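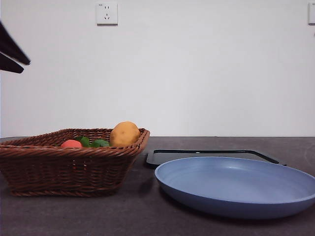

Didura Produce Basket, Rectangular, Reddish-Brown - Long-Term Review

Rating: 4 out of 5

Used for: counter storage, children's play food, bread

The Didura is a rectangular wicker basket with flared sides and a twisted rim. I bought it to replace a wire bin from Wivus that had started to rust at the welds. It has been on my kitchen counter since November and has done two jobs in that time: real onions and potatoes for the first half, and the toy produce my kids play with for the second.

Construction

The strands are braided tightly and run in horizontal bands. I checked the weave after unpacking and found one loose end, inside, near a corner. I trimmed it with nail scissors and it has not moved. The rim is thicker than the walls and is the part you end up holding, as there are no handles. Lifting it loaded with one hand makes the long side bow slightly. With two hands it stays square.

The flare matters more than I expected. The opening is larger than the base, so you can see and reach everything without digging, but the basket needs more clearance than its footprint suggests. If you are fitting it between a toaster and a wall, measure at the rim. The listing gives only one length, 40 cm, and does not say where it was taken. Mine measures that at the top.

Stability

The base sits flat on a smooth countertop. It does not rock, but it slides when pushed because there are no feet. Four dots of clear cabinet bumper fixed that. A toddler leaning on the rim can still tip it when it is empty.

Load

With real potatoes I kept it to a single layer plus a few onions. I would not go much higher. The walls spread under weight, and the flare makes round items roll outward and over the edge. For toy food the limit is volume. A large play potato stands above the rim by itself, while the leafy greens tuck down lower. Small pieces collect at whichever end was lifted last.

Cleaning

Dry soil from potatoes gets into the braiding and stays there. A vacuum with a brush attachment removes most of it, and a stiff paintbrush gets the rest. I wiped it once with a damp cloth and saw no color on the cloth. I have not soaked it and don't plan to. For real produce I now recommend a paper liner. It takes a minute to cut and saves the brushing.

With the toys none of this applies. Crumbs fall in, you turn it over, they come out.

Surface marks

No scratches on my dark gray counter so far. The color hides dust fairly well. It did shed a few fibers in the first week - normal for wicker, but worth a shake outdoors on arrival.

Compared with

Wivus wire bin: easier to wash, better airflow, noisier, rusts. Toy carrots fall through the gaps.

Magnusson lidded box: stacks well and keeps light off potatoes. Slower to use, and the lid ends up on the floor when children are involved.

Broltov felt tub: folds flat. Too soft to keep its shape when half full.

Pros
Tight weave, solid rim
Wide opening
Does not mark the counter

Cons
No handles
Slides without bumpers
Dimensions on the listing are vague
Traps soil

I took off one point for the listing and the missing feet. At the regular price I would buy it again for toys or bread. For unwashed root vegetables, get the wire bin and dry it properly.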